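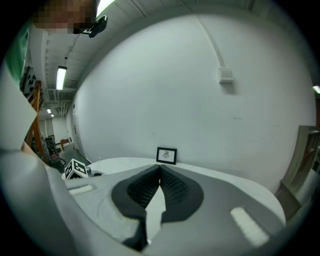

According to Natsumi Hirano, the finger pads did not let go when the operator released the handle, and for this reason all work with the hand-held grippers at Losavport was stopped the same afternoon. Hirano told the staff on Friday that the fault is small but that it must be understood before the tools go back into daily use.

The grippers are used at the Losavport workshop of Cladis to record how people pick up, turn and put down household objects. The recordings are later used to teach a robot arm the same movements. The work had continued without a serious problem since the spring.

The fault was first noticed during a normal session in November 2025. An operator had closed the gripper on a glass jar and wanted to set it down. When he opened his hand, the fingers stayed closed for a moment and then opened suddenly. The jar fell from the table and broke. The operator got a small cut on the thumb while he was picking up the glass. He was treated at the workshop and went home at the usual hour.

At first the team thought that the operator had held the handle in a wrong way. Then the same thing happened with a second gripper, this time with an empty plastic bottle, and nothing was damaged. After this, Isamu Yagi took both tools out of service and opened them on the bench.

Yagi found that a return spring inside the handle had moved out of its seat. In this position the spring can press against the side of the slider, and the fingers do not open until the pressure becomes strong enough. From the outside the gripper looks completely normal, and the operator feels only a little more resistance than before. Yagi said that a person who works with the tool for many hours gets used to this resistance slowly and does not notice it.

Both grippers belong to a batch of 20 which was assembled by Diro, a small supplier in the same town. Diro has confirmed that the seat of the spring was made slightly shallower in this batch so that the handle could be closed more easily during assembly. The company did not tell Cladis about the change at the time. It has now offered to replace the handles without cost, and the first new parts are expected in December.

There is also a question about the recordings. If the fingers open later than the hand, the data show a movement which the operator did not intend. Hirano said that sessions made with the two faulty tools will be set aside and checked one by one. She could not say yet how many of them can be kept. The sessions made with older grippers are not affected, and the robot arm has not been trained with any of the material in question.

Until the new handles arrive, the workshop will use only the older tools. Glass and ceramic objects are removed from the list of tasks, and operators are asked to open and close the gripper several times with nothing in it before each session. If the handle feels heavy, they should put the tool down and call Yagi. Safety glasses, which were optional before, are now required for everyone at the table.

Oda, the training center that uses grippers from the same supplier, was informed by telephone. It has inspected its own tools and found no spring out of place, but it will also change the handles when the parts are available.

The operator who cut his thumb has returned to work. He asked that his name is not published. Questions about the replacement of handles can be sent to Natsumi Hirano at the Losavport workshop.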